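Some Assembly Claimed

The flyer at Escobedo Technical College promised that students would "teach a robot to build a computer." I have read a lot of flyers. I went in May, late in the term, when a project has either come together or learned to talk as if it had.

The class is called Trendier, a name left over from an older course on fashion forecasting that the registrar never retired. It runs two semesters. The students spend the first on simulation and the second in a back lab, where the computer they are teaching the arm to build is a plastic one.

I don't hold that against them. Real motherboards bend, chip and cost money. But a mock-up forgives a clumsy grip in ways a real board won't, and the project's poster in the hallway skips that point. It says "electronics assembly" in large type and has a logo from Ukico, the local supplier that chips in for parts.

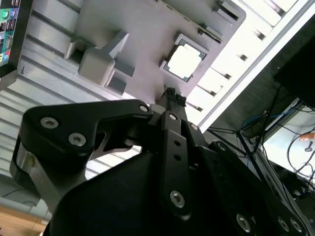

Jaw tips at the lower edge of the practice board, just below the socket.

The students were more careful than the poster. One told me the arm's success rate depended on who had set up the table that morning. Another said the class had logged 324 attempts and argued for most of a week over what to call a success. Does a board count if it lands in place but crooked? They voted yes, then changed it to no, and the number on their chart fell by enough that someone asked whether they could go back to yes.

That argument was the best thing I heard all day, and it won't be on the poster either.

What will be there is Fellska, the regional student contest, where teams get two tries at a task they have known since the fall. Judges score the better one. I asked what happens if the organizers swap in a board the arm hasn't seen before. There was some laughing. The rules don't allow it.

Maybe that's fair for a student contest. It is a poor way to find out if a machine can do a job, and several of the people in that lab expect to be hired to answer that exact question. The college says it may add an unannounced part next year. It said so last year too, according to the course page, which still has the old schedule up.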